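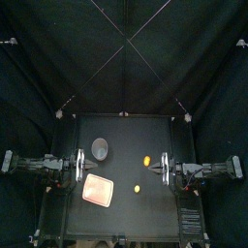

Kidus Tamiru wants to know why we don't just let the thing practice by itself overnight and come in to a finished robot. Kidus, I would love that. I would also love a dishwasher that puts the plates away.

For now the arms learn from people. One of us drives both of them through a task, the system records it, and we do it again with the cup moved over a bit. Then again. We have 4000 of these to get through by December.

I'm on Zistero, the tabletop set. Pick something up, put it in something else. My mother asked what I do at work and I told her, and she was quiet for a while.

The hard part is being messy on purpose. By the afternoon I've got so good at the orange thing that every run looks the same, and the model learns one path to one spot and falls apart if you nudge it.

So we have a rule: after 36 runs you swap drivers. Tefera grabs everything like it's hot. Great data.

Fumbles stay in if you recover from them. My recoveries are apparently "very rich." I've had worse reviews.

Yesterday I threw out 17 runs for having started the recording after the pickup. The yellow ball just begins its life in midair. Doing those over this morning.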